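Slides 1 to 3 are the title, the agenda and the clinic logo. Skip through them. Start talking on slide 4.

**Slide 4: What we were promised**

Read the vendor line out loud, slowly: "patients will book, cancel and reschedule without calling reception." Then ask the room who still has a phone on their desk. Wait for hands.

I work at the Miltmont practice. We switched on Temard online booking in November. I was asked to give this talk because we are down as a success story, and I'd like to say at the start that I don't know whether we are one.

**Slide 5: The number everyone quotes**

2000 bookings made online. It was in the newsletter and it is on the vendor's web page.

Points to make:

- A booking that was moved twice is counted three times. I asked. The reply was that each one is "an interaction".
- Of those 2000, 1101 were for repeat blood tests. Those patients used to be handed a slip on the way out and never rang us anyway.
- So the saving in phone calls is smaller than it looks, and I can't tell you how much smaller, as our phone system doesn't record what a call was about.

Don't get drawn into the phone system here. There is always one person who wants to sell us a new one.

**Slide 6: Who isn't in the number**

Go slower on this one. People who tried and gave up don't appear anywhere in the reports. The report starts when a person reaches the calendar page. Anyone who got stuck at the sign-in step, or never had the text with the code, is missing.

We kept a tally sheet at the front desk for 4 weeks. 57 people told us they had tried online first. It is a paper sheet and I'm sure we missed plenty on busy mornings, so treat it as a floor.

The commonest complaint was the code arriving after the page had timed out. Second was the appointment names. "Routine review (long)" means something to us and nothing to the person choosing it.

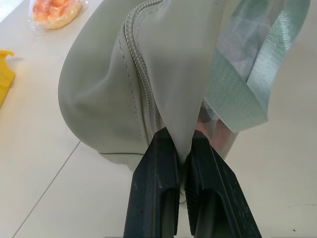
Zips, fabric, one green bag and one grey pouch. 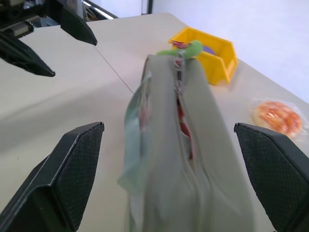

## PART TWO: SETTING IT UP

**Slide 8: Appointment types**

If you are about to go live, this is the bit to write down.

The default list comes with every type switched on. Turn them all off, then add back the few you would trust a stranger to pick correctly. We did it the other way round and spent weeks undoing it. Nurse slots were filling with people who needed a doctor.

Rename them in plain words before launch. Changing a name later breaks the reminder text for anyone already booked. The manual doesn't mention this, or if it does I haven't found the page.

**Slide 9: Reminders**

I've heard it said that reminders cut missed appointments. Maybe. Ours went down a little, but we also stopped booking so far ahead at the same time, and I can't separate the two. If the next speaker shows a graph of this, ask what else changed that month.

Check the sender name. Ours said "Hao", the messaging add-on, and patients deleted the texts thinking they were junk. It's under Messages, then Sender, then Display Name. You need the admin login.

**Slide 10: Linking to the record**

The link through Pronutwood copies bookings across to the patient record. It does it on a timer. In between, two people can hold the same slot, and reception finds out when both turn up.

Ask for the timer setting in writing before you sign. We were told "near instant" and I took that to mean something.

(If short of time, drop slide 11, the screenshots.)

**Slide 12: Would we do it again**

Probably, for blood tests and flu jabs. For anything where the patient has to guess what sort of appointment they need, I haven't seen evidence that a menu does it better than a receptionist with two questions.

Questions likely: cost (refer to the handout, prices have moved), proxy access for parents (we have it off), whether staff hours were cut (no).

Leave the tally sheet template up on the screen while people ask.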